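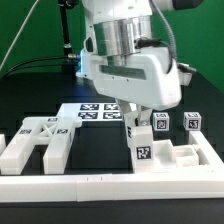
Gripper dropped force limit mid-run, vendor says "calibration"

Posted in: Cells, Arms & Grippers > Faults

plodder_nq
25/07/2018
Tabletop assembly cell, white printed parts with tags on everything: blocks, cubes, the H piece, the four-tag board at the back. Two-finger gripper. It ran fine until run 448, when it closed on a tall block and kept squeezing. Force cap is set to 37 in the Larnitz controller. The log shows it went to 100 and stayed there until I hit the stop. No alarm, no fault code. A finger cracked at the root.

Support reckons my tag calibration was out. Has anyone had a calibration error change a force limit? I can't see how.

torque_wrench
Neither can I. Calibration tells the arm where the block is. The cap lives in the controller. If the cap moved, something wrote to it.

saskbolt
Playing devil's advocate: if the pose is off, the fingers land high on the block, wedge, and you get a big reading with the motor doing nothing unusual. Is your log commanded force or measured?

plodder_nq
Commanded. That's what bothers me.

saskbolt
OK, then I'll take that back. Mostly. I'd still want to see the tag poses before I called it a controller fault.

Dotier_fan
We've run the Dotier plug-in on the same controller for ages with no drama. It has its own safety layer, so this can't happen if you set it up by the manual.

torque_wrench
"Can't happen" is what the brochure says. Is that layer rated, or is it a tick box in the software? Ours was a tick box. Reloading the program cleared it without a word and put the cap back to factory, and factory is 100.

Dotier_fan
Which version? They fixed that.

torque_wrench
They said they fixed it. I've been told that 2 times now.

plodder_nq
I did reload before that run. Changed the approach height, nothing else. Wrist camera view of the fingers over a cube:

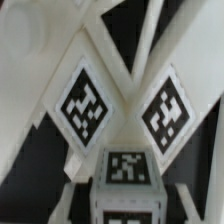 Things I'll try this arvo

1. Read the cap back after every reload, before the arm moves.
2. Same reload with the plug-in off.
3. Log tag poses as well, to keep saskbolt happy.

saskbolt
Much obliged. Put the finger tags in the log too, a bent finger would show up there.

lev_shed
Lévesque had a bulletin on this for the Plodholm arms, same controller underneath. Advice was a hardware current limit at the gripper supply. Not convinced it's needed for little printed blocks.

torque_wrench
It's needed for whoever reaches in to straighten the little printed blocks. I wouldn't put a hand in there on the strength of a number on a screen.

lev_shed
Nobody should have a hand in there with the drives live anyway.

torque_wrench
Agreed, and people do it.

plodder_nq
Step 1 done. Set 37, reloaded, read back 100. Did it again with the plug-in off and it held at 37. Sent both logs to support. They've replied that a patch is planned for August and could I please recalibrate in the meantime.

Dotier_fan
Fair enough, that does look like the plug-in. I'd still recalibrate.

plodder_nq
I'm sure you would. It's staying off until I see the patch notes.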